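How Does a Towel Drink?
Corkis Kids, Quick Science
2020-06-19

You get out of the bath. Dripping. You grab a towel, rub rub rub, and the water is gone. Where did it go? Into the towel, sure. But how? A towel has no mouth. No straw. No pump.

OK, fast version first. Water is sticky. Not sticky like jam, but its tiny bits (called molecules) like to hang on to each other. They also like to hang on to some other stuff, and cotton is one of their favorites. Glass too. Wax, no way. Put a drop of water on a candle and it sits up in a little ball, all by itself.

So water touches cotton and grabs on. Then it pulls more water along behind it. Then that water grabs the next bit of cotton. On and on, a little climb. Into every skinny gap between the threads. The skinnier the gap, the better the climb.

Big word time: capillary action. Say it CAP-ill-airy. Trees use it to help get water up from thier roots. Paper towels use it. So does a paintbrush when you dip just the tip and the water creeps up into the hairs.

Now loops. A bath towel is usually made of terry cloth, and terry has loops all over it. Hundreds and hundreds of little loops. Each one is extra thread, and extra thread means more places for water to hide. A flat bedsheet is cotton too, but try drying off with one. Yuck.

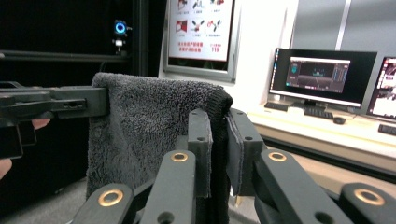
Lahcen Lahlou: we got new towels and they just pushed the water around!! my old scratchy one is way better, why??

Good one. New towels often have a softener on them from the factory, so they feel nice in the store. Softener is a bit like a thin coat of grease. Water can't grab the cotton so well. Wash the towel a few times and it gets better at its job. Same thing if someone uses too much fabric softener at home – soft towel, bad drinker.

What about microfiber? Those are the cloths people use for windows and glasses and wiping up spills. Mostly plastic, made into threads much thinner than a hair. Plastic doesn't love water the way cotton does. So why does it work? Gaps! Thin threads, lots of them, packed close, and in between are loads of tiny tiny gaps. Many of the threads are split too, so the edges help pick up dust. Clever. 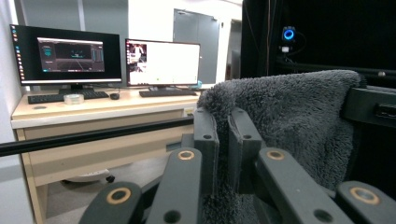

Microfiber towel, gray and fuzzy.

Try it yourself. You need:
three cups
water
food coloring
a paper towel
a tray (please use a tray)

Line up the cups. Fill the first one and the last one almost to the top. Leave the middle one empty. Blue in one, yellow in the other. Fold two strips of paper towel long and skinny. One end of each strip goes in a full cup, the other end in the empty one. Wait. Go have a snack. The water climbs up the paper, over the rim and down. Check the middle cup later and see what color you got.

Does it keep going forever? No. When the water is at the same level in all the cups it stops.

One more thing, drying. A towel that's full up can't take any more, it just smears. Hang it flat and open, not in a heap on the floor. Air gets to it and the water floats off as vapor, bit by bit. Leave it in a heap and it stays damp, and then the germs move in and you get The Smell. You know the one.

Words to know
Molecule – a teeny bit of something, way too small to see
Absorb – to soak up
Vapor – water that has gone off into the air as a gas
Capillary action – water creeping along skinny gaps, even uphil

Next up in September: why does soap make bubbles?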